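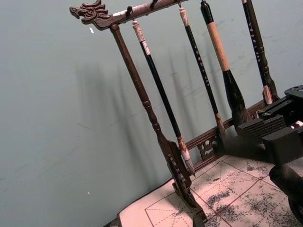 Feven Tsegaye thinks we're changing the finger pads on the right arm too early, and she wrote as much across the top of my last entry: the Lererine sheet says every 2000 grasps, so why am I pulling them before that? Fair question! My answer is that the sheet was written for boxes and we're closing on skinny brush handles, so all the wear lands in one little stripe down the middle of the pad. By the time the counter says change them, the stripe is a groove and a handle can roll in it. I'll keep the old pads in a bag with the count written on it and she can look for herself.

**Thursday, May 7, 2026, Mockus cell, Korkalow back room**

Maintenance day, so no running until after lunch. I had the cell to myself for most of it (bliss) and got through more than I'd planned.

Right arm first. Pads off, fingers wiped down, new pads on, screws snugged up by hand and then with the little torque driver. One of the four pad screws had backed out a bit, the inner one on the lower finger, same as in my last entry. I put a dab of blue threadlocker on it this time. If it walks again I'm going to suspect the hole and not the screw.

Then I closed the gripper on the feeler gauge to check the zero. It was 2 mm open when Fimeo thought it was shut, and that explains a lot about the mushy grasps we were getting! Ran the homing routine, checked again, dead on. Ran it a second time just to be stubborn about it. Still good.

Left arm was boring, in a nice way. Pads have plenty left, zero was fine, no play in the wrist when I wiggled it. I left it alone.

Next the rack position. The big fat brush is the one that gives us grief, and my theory is that we come in too low and meet the wide part of it instead of the plain handle. So I taught a higher approach point for it and left the others where they were. The wrist now comes in at 45 degrees and only straightens up at the end, which keeps the finger assembly away from the posts. Saved in Fimeo as a new pose set; the old one is still there if anybody hates mine.

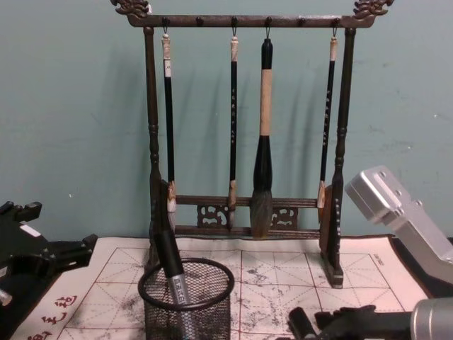 *Mockus, chest camera. Rack at the back of the mat, pen holder in front of the left foot.*

The pen holder is on my list too. It's light, and a finger only has to brush the rim for it to scoot. I tried a bit of museum putty under it and it held when I poked it, but then Archana Srivastava pointed out over the phone that the task needs it to be movable. Oh well, putty off again. What I did instead was add a stop in the program so the right arm lifts clear before it swings across.

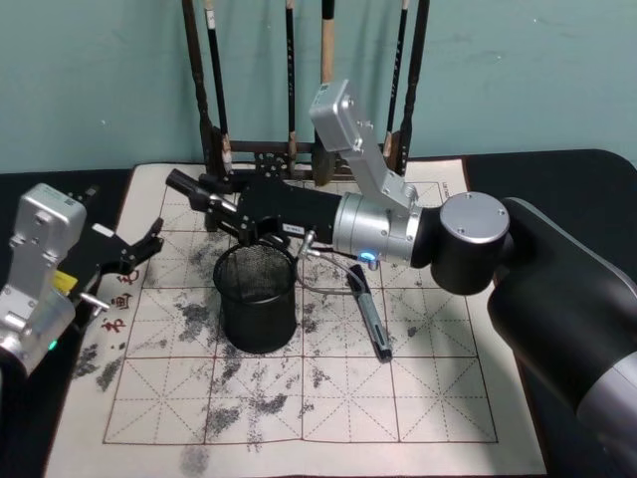
Cable routing on the right wrist is the job I keep putting off, and I've run out of excuses. It was fine when we only reached for the rack, up high, but low moves over the paper are a different story. With the gripper stretched out flat to the left like that, the thin grey cable droops in a loop just above the sheet, right by the pen, and sooner or later it's going to drag something along or get pinched. I want a clip on the wrist housing and a shorter loop, with enough slack left for a full turn of the last joint. Needs measuring at both ends of travel before I cut any ties. Don't hang it off the indicator light side, I want to be able to see that.

Warmed the arms up for 90 minutes after lunch on the slow loop, no faults in the log.

Still to do:

- cable clip, right wrist (me)
- order pads, we're on the last set
- count log for the old pads, in the bag, top drawer, for Feven
- Archana to try the new pose set and tell me if the 45 is too much
- full joint check on both arms, pencilled in for August

Oh, and the torque driver goes back in the *red* case.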